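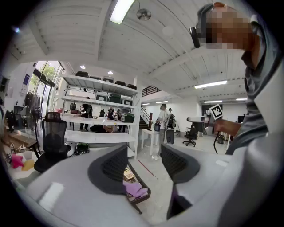
바닥에 놓인 짙은 색 나무 쟁반과 구겨진 연보라색 천.

힐루넬의 사무실은 여행자보험을 파는 곳치고 여행 포스터가 한 장도 없다. 벽에는 약관 개정 이력표만 붙어 있다. "바다 사진을 걸어두면 손님들이 보험료를 안 물어보고 바다를 물어봐요." 이곳에서 19년째 레저 특약을 다뤄온 상담 책임자의 말이다. 이름은 빼달라고 했다. 보험금이 거절된 고객이 동네 슈퍼에서 말을 거는 일이 생각보다 잦다고 한다.

기자가 찾아간 용건은 자전거였다. 자전거를 비행기에 싣고 나가 산을 넘는 사람이 주변에 부쩍 늘었는데, 보험 얘기만 나오면 다들 "카드에 딸려 있지 않나?" 하고 화제를 돌린다.

"딸려 있긴 하죠." 그가 커피를 젓다가 말했다. "문제는 뭐가 딸려 있느냐예요. 카드에 붙은 보험을 열어보면 휴대품 한도가 있고, 그 안에 자전거가 들어가느냐는 또 다른 조항에 있어요. 손님은 첫 장만 읽고 오시고, 저는 뒷장만 읽는 사람이고요."

힐루넬이 파는 자전거 여행 특약은 네 가지 항목으로 나뉜다. 본인 치료비, 자전거 파손과 도난, 제3자 배상책임, 그리고 구조·이송 비용이다. 사람들이 제일 먼저 묻는 것은 언제나 자전거라고 한다. 그는 이 순서에 오래전에 체념했다.

"무릎이 깨졌는데 변속기부터 물어보시는 분들이에요. 저도 탑니다만, 그 마음은 알아요. 그래도 산길에서 헬기를 부르면 청구서에 찍히는 건 변속기 값이 아니거든요."

고도 이야기도 나왔다. 이 특약의 기본형은 해발 3000미터까지만 보장한다. 그 위로 올라가려면 추가 보험료를 내야 한다. 고갯마루 표지판 앞에서 사진을 찍어 올리는 것이 자전거 여행의 꽃인데, 그 표지판에는 높이가 적혀 있다. "증빙 서류를 본인이 직접 만들어주시는 셈이죠. 심지어 해시태그까지 달아서요."

대회 참가는 또 별개다. 지난 8월, 갈스카 고원을 도는 장거리 행사에 나간 고객 한 사람이 내리막에서 미끄러져 쇄골을 다쳤다. 본인은 끝까지 '동호인 친목 라이딩'이라고 주장했다. 등에 번호표가 있었고, 기록 측정 칩이 있었고, 결승선에 시계가 있었다.

"약관에서 보는 건 분위기가 아니에요. 순위를 매기거나 기록을 재면 경기로 봅니다. 꼴찌를 하셨어도 경기는 경기예요." 그 건은 치료비 보장에서 빠졌다. 고객은 이듬해 행사를 앞두고 경기 특약을 넣어 다시 가입했다고 한다. 화는 덜 풀린 목소리였다고 그는 덧붙였다.

도난 쪽은 더 우울하다. 숙소 복도에 세워둔 자전거는 보장될까? 답은 잠갔느냐, 무엇에 잠갔느냐에 달려 있다. 자전거를 자기 자신에게 잠근 경우, 그러니까 바퀴와 프레임만 묶어둔 경우는 고정된 물체에 잠근 것으로 치지 않는다. "들고 가면 되니까요. 요즘 자전거는 가볍잖아요. 가볍게 만들려고 다들 그렇게 돈을 쓰셨잖아요."

경쟁사인 필킹턴은 숙소 안이면 잠금 여부를 따지지 않는 상품을 판다. 그 얘기를 꺼내자 그가 잠깐 뜸을 들였다. "좋은 상품이에요. 자기부담금을 보시고도 좋다고 하시면 그쪽으로 가세요." 힐렌이 내놓은 연간형은 어떠냐고 묻자 이번에는 뜸도 들이지 않았다. 한 해에 여러 번 나가는 사람이면 그게 맞고, 한 번 나가는 사람이면 안 맞는다고 했다. 영업하는 사람의 대답으로는 다소 싱거웠다.

짐을 싸기 전에 무엇을 해두면 좋으냐는 질문에는 대답이 빨랐다. 구매 영수증을 휴대전화에 저장하고, 차대번호를 찍어두고, 항공사에 맡기기 직전의 자전거 상태를 사진으로 남길 것. 그리고 공항에서 상자가 찌그러져 나왔으면 도착장을 나서기 전에 파손 확인서부터 받을 것. "다들 숙소에 가서 열어보세요. 피곤하니까. 그다음 날 전화하시면 항공사는 숙소 계단을 의심합니다."

마지막으로 본인은 어떤 보험을 들고 나가느냐고 물었다. 그는 자사 상품에 고도 추가까지 얹는다고 했다. 실제로 그 높이까지 올라가본 적이 있느냐고 다시 물었더니 거의 8부 능선까지는 갔고, 거기서 버스를 탔다고 했다. 버스는 약관상 대중교통으로 보장된다.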